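Why a Funnel Works

A funnel is a cone with a hole at the bottom and a tube joined to the hole. It moves a liquid or a powder from a wide opening into a narrow one. It has no moving parts and needs no power. The force that does the work is gravity, which pulls everything toward the ground.

What the cone does

When you pour water into a cone, it lands on a sloping wall and slides down. Every part of the wall slopes toward the same point, so all the water ends up at the hole. A steep wall moves things faster than a shallow one.

Liquids and powders

Water flows easily because its tiny parts slip past one another. A powder is made of solid grains. Grains rub against each other and against the wall, and this rubbing is called friction. If the hole is too small, the grains can lock together and form a bridge across it. Scientists call this an arch, and it holds up the grains above it in the same way a stone arch holds up a road. A gentle tap on the side usually breaks it.

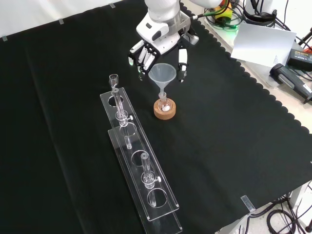
A plastic funnel in the neck of a small round-bottom glass flask, with a little white solid in the flask.

Air has to get out

An empty bottle is full of air. When something goes in, the air must leave. If the funnel fits the neck too tightly, the air is trapped and pushes back. The liquid then stops, or comes down in gulps – this is the "glug" you hear. Lifting the funnel a little makes a gap for the air.

Big funnels

The grain store at Narkstead has a steel funnel, called a hopper, under each bin. One bin holds 720 bushels of wheat. The wheat leaves through a gate at the bottom, which a worker can open or close.

Try it

You will need a sheet of paper, tape, a clean jar, dry rice and flour.

Roll the paper into a cone with a hole 15 millimeters wide at the tip. Tape the side. Hold the cone over the jar and pour in two spoonfuls of rice. Empty the jar and do the same with two spoonfuls of flour. Write down which one stops first. Then make the hole wider and test both again.

Words to know

Friction – the rubbing force between two surfaces.
Hopper – a large funnel that holds grain, sand or coal.
Stem – the narrow tube of a funnel.

Page last checked 14 Jun 2026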